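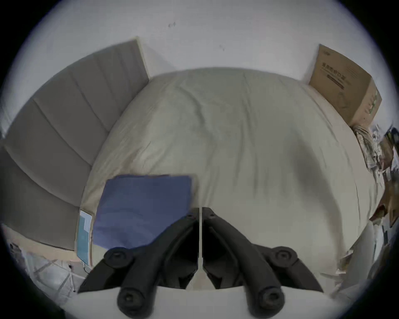
Room Attendants and Laundry Assistants, Drella Guest Apartments, Felemholm

Posted 16 November 2018
Job type: Full time and part time, year-round
Reference: 553

Drella Guest Apartments is hiring room attendants and laundry assistants for its building in Felemholm. We rent furnished apartments by the night and by the month. Most of our guests are families, people in town for work, and people between homes. Many stay long enough to notice when a job has been done halfway, so we look for people who are steady and careful.

We have openings on the morning and midday shifts. You do not need experience in hotels. If you have cleaned houses, worked in a care home, or run a household, tell us about it in your application.

What room attendants do

Strip and make beds, including changing duvet covers and pillowcases
Dust, vacuum, and mop
Clean kitchens and bathrooms
Check that dishes, lamps, and remote controls are in place and working
Report damage and lost property to the front desk before the end of the shift
Restock soap, paper goods, and coffee

What laundry assistants do

Sort, wash, dry, and fold sheets, towels, and cleaning cloths
Check linens for stains and tears and set aside anything that needs mending
Load and unload the carts for each floor
Keep the laundry room clean and the lint traps clear
Fill in for room attendants on busy days

Both jobs involve standing, bending, and lifting. A full linen bag can weigh up to 23 pounds. There is an elevator, but it is shared with guests and is slow in the mornings, so expect to use the stairs. 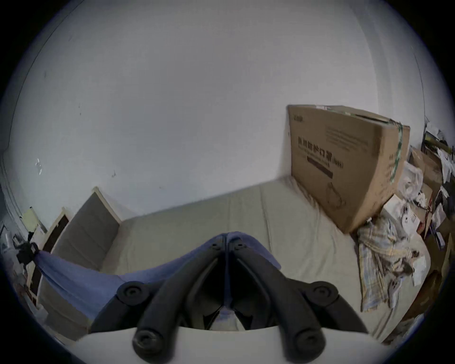 New staff are paid for training from the first hour. You will spend your first week working next to someone who knows the building, and after that you will have your own list of apartments. Stayovers are quick. A checkout after a long stay can take most of the morning, and we plan the lists with that in mind. If you run behind, call the desk and we will move an apartment to someone else.

Hours and pay

Full-time staff work five shifts a week. Part-time staff work two to four. The schedule is posted two weeks ahead. Everyone works some weekends, and we try to keep the same days off for people who ask for them. June is our busiest month and vacation is limited then.

Starting pay for full-time room attendants is 3,000 a month before tax. The lead attendant position, which is also open, pays 3,399 a month. Part-time staff are paid the same rate by the hour. You also get paid sick days, a uniform, work shoes, and a bus pass for the Torkau line, which stops across the street from the staff entrance.

What we ask for

You are 18 or older and allowed to work here
You can read a work list in English and fill out a short damage form
You can start a shift on time, including early ones
You are comfortable working alone for part of the day
You respect guests' belongings and privacy

For the lead position we also ask for one year of cleaning or housekeeping work and some experience training other people.

A driver's license is useful but not required. Now and then we need someone to take linens over to our smaller building on Kuroda Street.

How to apply

Fill out the form at the front desk or send a short letter by mail or through the contact page. Include the reference number, the job you want, the days you can work, and the earliest date you could start. A resume is fine but you do not have to send one. Please do not send original certificates.

We read applications as they come in and will keep this posting up until the openings are filled. If we would like to meet you, we will call to set up a short interview and a walk through the building. Wear comfortable shoes. We will ask for two references after the interview.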